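Last updated: April 2020

Subject: Re: Hinlow visit, what did we miss?

Mirjana Nedeljković wrote:

> I couldn't make the demonstration at Hinlow. Could somebody
> who went write up the arm part? I mostly want to know what
> tasks they ran and whether visitors could try anything. Also,
> is the Ristić talk going to be posted?

Mirjana,

I was in the second group, so I can tell you about that one. They split us up at the door and each group got 58 minutes, talk included. The Cludiren people ran the arm and Grirnance did the software side.

The main task was hanging mugs on a wooden mug tree and taking them off again. It's harder than it sounds. The handle has to clear the end of the peg, and the arm has to let go without dragging the mug back off. They said they had recorded 526 tries before the open day and wanted 300 more by summer.
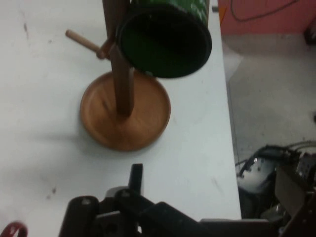
Visitors could drive the arm by hand for a few minutes each. Seven of us signed up. I got a mug off the tree but not back on — the controls are slower than you expect, and I kept overshooting the peg. The wrist camera view helps a lot once you stop looking at the arm itself.

The Ristić talk was not recorded in our session. I asked about slides and was told to write to the Hinlow office, so I did. No answer yet. I'll forward them to the list if they come.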